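Kiltia Garden Club — January minutes

We got going at 7, once the coffee was ready. Last month's minutes passed with one fix (I had the wrong price for the mulch, sorry!).

Money: we have $637 in the account after paying Praltier for the hoses. I still need to get the receipt copied.

Seed order: this ate up most of the evening. We settled on 75 packets, heavy on beans and zinnias, and 3 kinds of tomato. I lobbied hard for a fourth and lost — fair enough, we all remember last August.

Water: the rain barrel on Ziro Street leaks at the spigot. Two members will look at it before the thaw. The bigger tank, the 1000 gallon one, got tabled again.

Plant sale: same lot as last year if the church says yes. I'm calling them this week.

We wrapped up at 8:40.

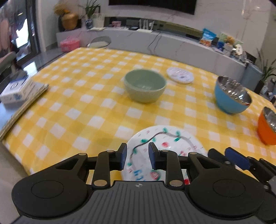 M. Kiiskinen
Recording Secretary

Next meeting is the first Wednesday of the month, same room. Send me your agenda items by the weekend before!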